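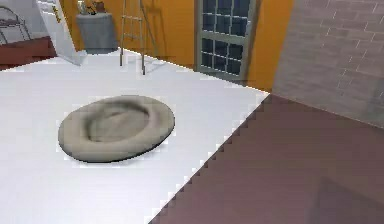
Teaching the Arm to Handle Soft Stuff: My Running List of Tips

Posted 01/05/2019 in Workshop Tips

I've been driving practice runs in the simulator with a hand controller for a while now, and the beret is the one everybody emails me about! Cups are easy. Blocks are easy. A floppy hat with a fat rolled rim is a whole different animal, so I've pulled my notes into one place.

Clear the table first
One hat on a plain white tabletop, and that's plenty. I used to leave other practice objects lying around and kept steering around them, and then the robot learned my detours too (ask me how long it took to clean up that batch).

Go for the rim
The sunken middle is full of soft folds and it's tempting to pinch one. I go for the rolled edge instead, coming down slow, with the fingers open a bit wider than seems right. The dark line of shadow under the hat is a big help for judging where the cloth ends and the table begins.

Do 2 throwaway runs
Every time I sit down I do 2 runs just to get my thumbs back, and I don't save them. My first tries are always jerky, and jerky is exactly what gets copied.

Don't stop to think
If you hover for ages deciding what to do, the arm will learn to hover. Plan the whole move with your hands in your lap, then go - one smooth pass, lift, carry, set down.

Save in small batches
My Valtlow folder got up to 300 runs before I looked back through it. Bad idea. I now stop at 30, play them all at double speed with a cup of coffee, and toss anything I wouldn't want repeated. Last time 37 got tossed from two older folders, and I don't miss them.

Swing the view around
Depth fools me more than anything else. Before I start I turn the view to look out past the table into the room, and things like the chair and the speaker stand give me a better feel for the size of everything.
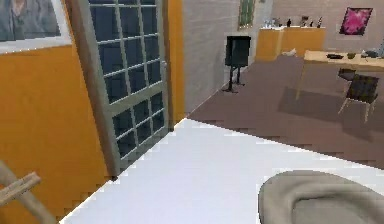
Looking across the room, with the glass door on the left.

Label it the same day
I write down the task, the object and the view I drove from. "Hat, again" meant nothing to me by April.

Next up: folding a dish towel. Wish me luck!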